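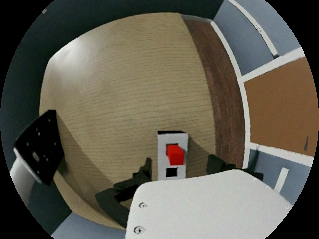 The Palldale Bus

My grandmother left me a house in Palldale and I had never been to Palldale. I'd barely been told it existed. She had lived there before my mother was born, and then she'd rented it out for years to people who mailed her checks and never complained about anything, and then I guess the last of them moved on and it just sat. So in May I packed one bag and took the bus up from Horkau, which is a ride of 100 miles and feels like twice that, because the bus stops for everybody. It stopped for a woman with a rake. It stopped for a dog, and the dog got on!

The driver asked me where I was headed and I told him, and he looked at me in that big mirror they have.

"Which house?"

"The one on McAlister," I said. "Number 27."

"Oh," he said. "The piano house."

Well, nothing in the lawyer's letter said anything about a piano. I had a list from the lawyer, two pages stapled together, and it had a stove on it and a set of storm windows and a thing called a boot bench, but no piano. I told him so. He shrugged and said he'd only ever heard it from the road.

I thought about that for the rest of the ride (there wasn't much else to think about, the dog was asleep on my foot).

The house turned out to be narrow and green and a lot closer to the road than I'd imagined. The key worked on the second try. I went through every room with the lawyer's list in my hand like I was checking in groceries, and I found the stove, and the windows leaning in the back hall, and the boot bench with a single boot in it. I did not find a piano. I looked in the cellar. I looked in the pantry, as if you could keep one in there.

So I made some tea in a saucepan and sat on the stairs, and right then, about twenty past six in the evening, somebody started playing.

I want to be clear that I'm not a nervous person. I once slept through a tree coming down on our garage. But I sat on that stair holding a saucepan of tea and the hair stood up on my arms, because it was coming from the wall. It wasn't good playing either. It was somebody picking along with one hand, getting a few notes into a tune and losing it and going back to the start. It went on until my tea was cold and then it quit.

The next morning I walked down to Presik's, which is the only store, and bought bread and matches and a can of peaches I didn't want, working up to it. The woman at the register was already looking at me. I said I was up at number 27 and she said yes, she knew. I asked if she'd ever heard of a piano up there.

"Your grandmother taught me on it," she said. "She taught half this road. I was awful."

"Where is it, though?"

She put my peaches in the bag and took her time.

"Next door," she said. "When she left she wouldn't sell it and she couldn't take it, so they rolled it across the yard on planks. Took 8 men. My father was one of them and he talked about it till he died. She said it was a loan."

"A loan for how long?"

"Until somebody came for it, I suppose."

I walked home the slow way. I don't play the piano. I never have, and my grandmother never once mentioned that she did - she had a radio in her kitchen that she turned off if anybody sang with it. I'd always taken her for a person who just didn't care for music. I kept trying to fit a piano into her apartment in my head, next to the plants, and there was no place to set it down.

That evening I was on the stairs again by six. I'd told myself I would be scrubbing the stove. The playing started up, same tune, same spot where it fell apart, and I listened with my ear flat against the wallpaper like a kid at a party. And the thing is, I knew it. It took me four or five tries to be sure. It was what she used to hum when she was threading a needle, the only thing she ever hummed, and I had always figured she was making it up.

I knew how the rest of it went.

So I went out the front and across the yard in my socks, over the grass where the planks must have been, and I knocked. The playing stopped. It took a long time for the door to open, and then there was an old man, very tall, with a napkin still tucked in his collar, and behind him I could see one end of it, dark brown, with a lamp on top.

"You've come for it," he said.

He didn't sound mad. He'd moved to one side already, to let me see how much room there was to get it out. There was a worn spot on the floor under the pedals and a stack of music on the chair with the corners gone soft, and on the top one, in pencil, was my grandmother's handwriting, those sevens of hers with the line through them. It said $32, and then "paid" next to it, underlined twice.

"I was her last one," he said. "She left before we got to the end."

I had a whole speech about the house and the lawyer and how sorry I was to bother him at supper. I looked at the piano and I looked at the door frame, which I swear was narrower than the piano, and I have no idea how they ever got it through.

"No," I said. "I don't have 8 men."

He laughed at that, and took the napkin out of his collar, and asked me if I wanted some soup. I said I did. But first I asked him to play it again from the beginning, and when he got to the place where he always stopped I hummed him the next part, pretty badly, and he leaned down close to the keys and started hunting for it.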